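Tenwood (software)

Tenwood is a perception and planning package for robots that fold cloth. It was first released in July by Draston, a small tooling firm, and is built on Gonent, an older motion planner written for moving boxes. Boxes keep their shape when put down, and much of Tenwood's code exists to break this news to Gonent.

Overview

The software takes a color image, separates fabric from table, and fits an outline of up to 18 corner points. From the outline it guesses how many layers lie under each region, then picks a grasp point and a fold line. A full planning cycle takes 495 milliseconds, most of it spent on the guess.

Dark fabric

Black cloth on a white table is the easiest case for finding the outline and among the worst for everything after it. Creases hardly show, and the layer estimator, given a long dark bundle, tends to report a single layer with great confidence.
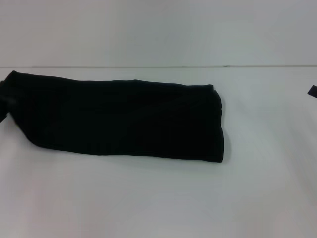 Version 5 added the Arrieta filter, which stretches contrast within the darkest part of the image and looks for faint lines near the ends, where a doubled edge is most likely to give itself away. It also finds lint. A setting named ignore_lint was added two weeks later and is on by default.

Reception

Users have praised the outline fitting and complained about the manual, which lists 13 error codes and explains four. The most common, "garment state unclear," has been described on the project's forum as the only one that applies to everybody's laundry.

See also: Cloth simulation - Grasp planning - Gonent

Last edited Sun 29 March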